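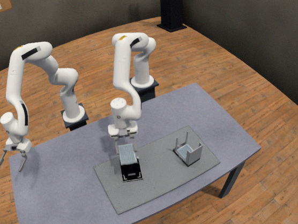

Home | News | Results | Calendar | Clubs | Rules | Contact

Open water events at Flemia Games moved to Lake Gil

Print this article | E-mail this article

The open water swimming events at this year's Flemia Games will be held on Lake Gil instead of in Cudley harbor, the organizers confirmed after a technical inspection of both sites.

The change applies to the men's and women's 10-kilometer races and to the mixed team relay. Pool swimming stays in Cudley as planned, and the session times for the pool program are not affected.

Dredging in the inner harbor is now expected to run into October and would overlap with the competition. The harbor course passed within 100 meters of the dredging channel at its eastern turn. The technical delegates asked for a wider gap, and no layout inside the breakwater could provide one without taking the swimmers through the ferry approach.

Course layout

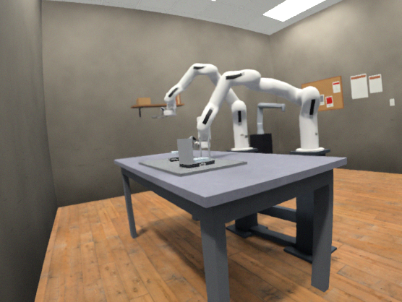
Source: Flemia Games

The Lake Gil course is a four-sided loop of 2125 meters, laid out close to the southern shore. Swimmers in the 10-kilometer races will start from a fixed pontoon, cover the loop four times counterclockwise, and then leave it at the last turn buoy for a 1500-meter leg to the finish gate. The finish leg runs along the shore and is marked by lane ropes on both sides over its final 100 meters.

There are four turn buoys on the loop, all to be passed on the left shoulder. Guide buoys between them carry no penalty and may be passed on either side. The turn buoys are yellow and the guide buoys orange. The organizers had proposed a tighter turn near the feeding station but widened it after the inspection, when it was found that boats serving the station would have to cross the racing line.

The relay will use a shorter course inside the same loop. Each team enters two women and two men, in any order, and each swimmer covers one lap. Changeovers take place at the start pontoon. The incoming swimmer must touch the vertical board before the outgoing swimmer leaves the platform.

Entries

A total of 37 swimmers are entered for the individual races, 20 in the men's event and 17 in the women's. Entries made for the harbor course carry over and do not have to be submitted again. Clubs that want to withdraw a swimmer as a result of the change may do so without a fee up to the technical meeting. Replacements will be accepted only from the reserve list already filed.

The qualifying standard remains as published. Times from pool races over 1500 meters are accepted for the relay but not for the 10-kilometer events, where a finish in a sanctioned open water race of at least five kilometers is required.
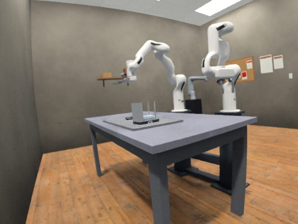 Entries for the relay close at noon on the day before the race. Team order has to be declared at least two hours before the start and cannot be changed after that, except on medical grounds and with the approval of the referee.

Water temperature and wetsuits

Lake Gil is fresh water and is usually colder than the harbor at this point in the season. The temperature will be measured two hours before each start, in the middle of the course and at a depth of 40 centimeters. Wetsuits will be compulsory below 18 degrees Celsius and optional from 18 up to 20 degrees. At 20 degrees and above they will not be allowed. Athletes are advised to bring both types of suit, and all suits will be checked at the control table before athletes are numbered.

If the reading on race day is under 16 degrees, the race will not start. A reserve slot is held the following morning at 8 a.m. for each individual event. The relay has no reserve slot and would be dropped from the program.

Swimmers used to salt water should also expect slightly less buoyancy. The organizers have opened the course for familiarization on the two mornings before competition, from 7 a.m. to 9 a.m., with safety boats on the water. Swimming outside those hours is not permitted.

Timing and officials

Timing will be handled by Keven, which already supplies the pool and rowing events. Each athlete will wear two transponders, one on each wrist. Intermediate times will be taken at the end of every loop, and the finish will be decided on the touch plate with video backup. A swimmer who loses one transponder may continue. A swimmer who loses both must report to the nearest boat before the finish gate, or the swim will be recorded as not finished.

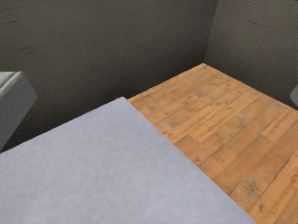
The feeding station is a floating platform moored on the long northern side of the loop. Each club may have one handler on it per swimmer. Feeding poles are limited to five meters when extended, and nothing may hang from the end of the pole apart from a club flag of standard size. Handlers must be on the platform 30 minutes before the start and stay there until the last swimmer has begun the final lap.

The time limit for the 10-kilometer races is 30 minutes after the first finisher in each race. Swimmers still on the course at that point will be taken out by boat – the referee may extend the limit if conditions change during the race.

Transport and access

Lake Gil is almost an hour by road from the athletes' village in Cudley. Buses for swimmers and handlers will leave from the north gate at 5:15 a.m. and 5:45 a.m. on both race mornings. The lake road will be closed to private cars from 6 a.m. until the last medal ceremony. Spectators can use the shuttle service from the Cudley pool. Tickets bought for the harbor stand are valid on the shuttle and at the lake, where viewing is standing only.

Refunds can be requested through the Games ticket office before the first day of competition.

The revised start list and a course chart will be handed out at the technical meeting, which begins at 4 p.m. in the pool conference room in Cudley. One representative from each club must attend.

Contact the sports desk | Copyright Flemia Games | Back to top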